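# Jitus twin-arm wrapping cell

The Jitus cell is a tabletop workstation for light packing and finishing: paper, tissue, ribbon, small boxed goods. Two arms stand at the front corners and share the middle of the table. It arrives assembled, but the grippers have to be set on site, and the wiring needs looking over now and then. 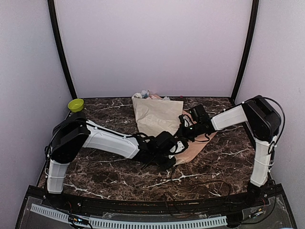
Karla Galindo

The walls are pale and plain on three sides, and the front is closed below the rim by a clear panel. You can check the cable duct and the small boards through it without taking anything off. The control wiring runs low, along the front — keep drinks and spray bottles well away.

## Setting up

1. Stand the cell on a level bench that will take the full weight. Allow 800 mm clear behind it.
2. Switch off at the wall before touching any plug or joint.
3. Follow each cable from base to wrist by hand. It should have enough slack for the elbow to bend fully.
4. Tidy any spare cable on the tabletop before the first run. A loop left near the front rim can be caught by a gripper.
5. Home the left arm first, then the right. They meet over the middle, so never home both together.
6. Set the gripper on ribbon. Satin is slippery and thin, and the default closing force is too low for it. Raise it a step at a time until the ribbon can be pulled fairly taut over the table with the paper staying put.

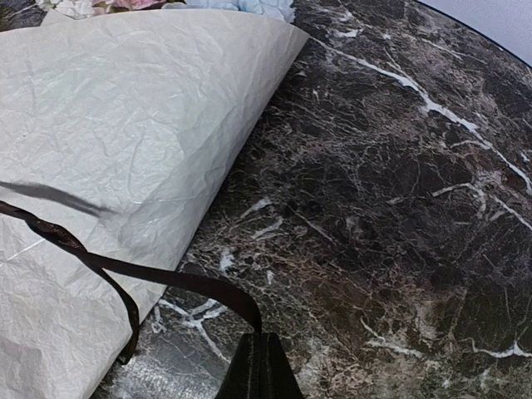 ## Looking after it

Wipe the fingers with a dry cloth at the end of each shift. Paper dust builds up on the flat faces and the grip gets worse over a few days. Don't use polish on the table, as sheets will slide on it.

Check the wrist brackets every 158 hours. The screws there are short and work loose before anything else does. Cable ties on the upper links should be snug but still turn under a fingertip. Replace the finger pads after 2000 cycles on ribbon, sooner if they look shiny.

If one arm stops short of the middle, look at the cable at its elbow before you change any settings. Bouquets are the hardest job for clearance, with the wrists working close around the wrapping.

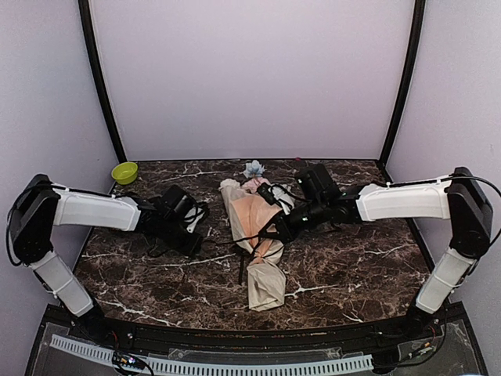

Pultholm, 25 December 2024

Finger pads are now supplied in pairs under part number 2233. The older single pads still fit, but don't mix the two on one gripper. Orders and repairs go through Corey Quinlan at Wemari. Please quote the number on the base plate, and send the wrist complete — with its cable — if the fault is in the gripper.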